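The Watch on the Table

2 min read

Selma Tomić had told her brother-in-law he could stay until Wednesday, and on Wednesday Casimiro Olmedo packed his bag, shook her hand as if they had closed on a house, and left for Trirkonville without his watch.

She found it after lunch, on the kitchen table, among the teal leaves and orange flowers. She had chosen that pattern herself, on the theory that it would hide crumbs. It hid crumbs beautifully. It had once hidden a hearing aid for 39 hours.

The watch was black and had a rubbery strap, and Casimiro had talked about it through most of his visit. It was good, he said, to a depth of 292 feet. He had never been in water above the knee. He had worn it to wash lettuce and afterward held up his wrist for everyone to admire.

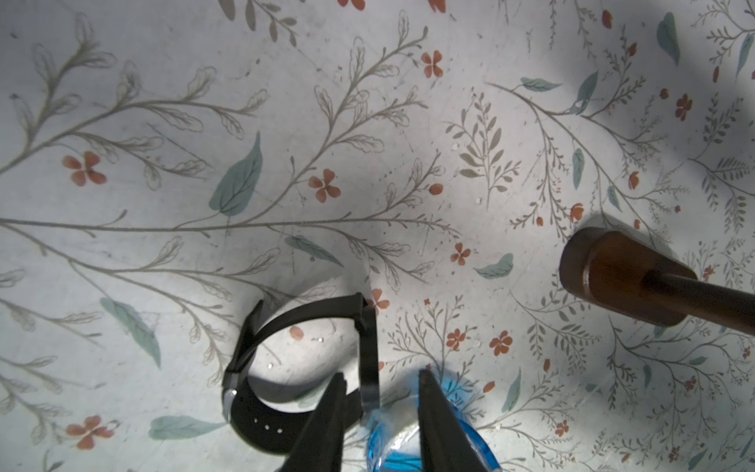 She called him at four. He was at a gas station outside Pronbridge and sounded like a man who had been waiting for a call.

"Don't move it," he said.

"Why would I not move it?"

"It's regulating."

Selma said she needed the table for supper. Casimiro said he could be back in two hours. She pointed out that the mail existed, and that the mail went to Trirkonville every day and had never once asked what was for supper.

"What is for supper?" said Casimiro.

She looked at the watch. It was standing up on its edge with the strap in a loop, the way a person might set down a thing he wanted found. She thought of his apartment, which she had seen once, and its single good chair. She thought, too, of the lettuce.

"Soup," she said. "And you're wiping the table. There are scuffs on it and I know whose elbows those are."

"Those were there before."

"Casimiro."

"I'll wipe the table."

He made it in an hour and a half. He came in without knocking, put on the watch, checked it against the stove clock, and announced that the stove was slow. Then he hung up his coat on the hook he had been using all week and asked whether the soup had barley in it, as he had a position on barley.

More short fiction
The Man from Starnlow
Mohandas Lobo Buys a Canoe
3000 Spoons
What Xiao Said to the Dentist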